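Inicio | Entrevistas | Casa | Trabajo | Contacto

Peninah Mutiso y el escritorio que nadie quería

22 de septiembre de 2020

Imprimir | Enviar por e-mail

Llevaba tiempo queriendo charlar con Peninah Mutiso, traductora y vecina mía en Clurnbridge, porque cada vez que hablamos por teléfono acaba contándome algo de su mesa. ¡De su mesa! Así que quedamos y le pedí que empezara por el principio.

«Lo compré en agosto, de segunda mano, por 89 euros», me cuenta muerta de risa. «Mi hermana me dijo que parecía de oficina de instituto. Y yo encantada, oye, porque venía de pasar 5 meses en la mesa de la cocina, con las migas y los informes todo junto.»
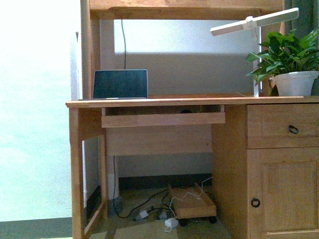
Peninah trabaja en casa desde la primavera y al principio, dice, lo hacía fatal: la espalda hecha polvo y los papeles por todas partes. Lo que más le gusta ahora es tener madera de verdad bajo los codos, de ese tono miel clarito, y el canto redondeado, que no se clava en las muñecas. «La bandeja del teclado me parecía una antigualla y ahora la saco en cuanto me siento», confiesa. La lámpara, blanca y con el cabezal alargado, la eligió después de devolver 2 que le daban dolor de cabeza.

Le pregunto por la planta, claro. «Me la regaló Rui Antunes, un compañero, y yo mato hasta los cactus – pero esta crece sola. La riego cuando me acuerdo y le giro la maceta.» ¿Y la balda de arriba? Ahí se pone seria: los diccionarios viven en el pasillo y no piensa llenarla de trastos.

Antes de colgar el portátil a cargar y ponernos un café, me suelta su única norma: a las seis cierra la tapa y no vuelve hasta el día siguiente. «Bueno, casi siempre», añade.

Comentarios

Maya Najjar: ¡Qué envidia de rincón! Yo sigo en la mesa del comedor. ¿Sabéis cuánto mide de ancho?

Godfrey Khaemba: A mí las bandejas de teclado me rozan las rodillas, no puedo con ellas.

Hjalti Mikkelsen: Maya, yo tengo uno parecido y lo medí antes de subirlo: 53 cm de fondo. El ancho te lo miro esta noche.

Anterior | Siguiente | Volver arriba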